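Notizen für den Vortrag, Teil 2 (nach der Kaffeepause, Wasser mitnehmen!)

Also, hallo zurück. Ich hoffe, alle haben noch was vom Kuchen abbekommen. Im ersten Teil ging es um die Theorie, jetzt wird es praktischer: Wie bringt man einem Roboter eine Küchenaufgabe bei, ohne eine einzige Bahn zu programmieren? Unsere Aufgabe heißt intern Buralholm, fragt nicht, der Name ist hängengeblieben. Gedämpfte Brötchen aus dem Dampfgarer auf einen Teller legen. Klingt nach nichts, oder? Dachte ich auch.

(Folien 3 und 4, kurz stehen lassen) 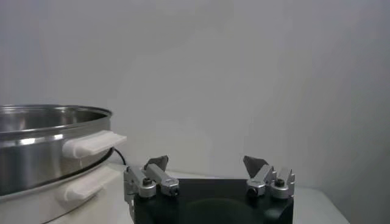
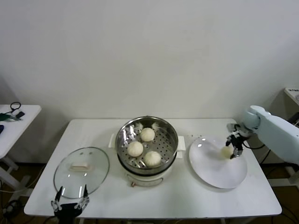 Kurz zum Ablauf, weil das nach dem letzten Vortrag die häufigste Frage war. Bei uns wird ferngesteuert vorgemacht. Ein Mensch führt die Arme, der Roboter macht mit, und wir schreiben alles auf: Gelenkwinkel, Greiferöffnung, Kamerabilder. Eine Vorführung ist einmal die ganze Aufgabe, vom ersten Griff bis zum letzten Brötchen. Für Buralholm haben wir 187 Vorführungen aufgenommen und 126 davon behalten.

(Pause, hier fragt bestimmt jemand nach dem Rest)

Die aussortierten waren gar nicht alle misslungen! Viele waren einfach zögerlich. Man steht mit dem Greifer über dem Brötchen, überlegt, korrigiert ein bisschen, überlegt wieder, und genau dieses Herumüberlegen lernt das Modell dann brav mit. Das hat mich im Januar zwei Wochen gekostet, bis ich es verstanden hatte. Réjean Kennedy hat mir damals geraten, die ersten neun Durchgänge jeder neuen Person grundsätzlich wegzuwerfen, und das machen wir seitdem so.

Zweiter Punkt: weiche Sachen. Ein Brötchen gibt nach, und am Steuergerät spürt man davon bei uns leider nichts. Man fährt also nach Augenmaß zu. Wer zu fest drückt, hat eine Delle, wer zu locker greift, verliert das Ding auf halbem Weg. Mein Tipp: beim Schließen langsam werden, beim Transport ruhig zügig. Und bitte den Teller zwischen den Durchgängen auch mal verschieben, sonst lernt der Arm eine feste Stelle auf dem Tisch auswendig.

(Wenn die Zeit knapp ist: den Vergleich Lemero gegen Jurkon überspringen, gleich zu den Kameras)

Kameras! Wir nutzen die Sicht vom Handgelenk und die von oben zusammen. Am Handgelenk sieht man, was zwischen den Fingern passiert, von oben sieht man, wo überhaupt alles steht. Ich habe eine Weile versucht, mit nur einer Sicht auszukommen, und kann davon nur abraten.

Dann weiter zur Auswertung mit den 46 Testläufen, Folie 5. Wasser trinken.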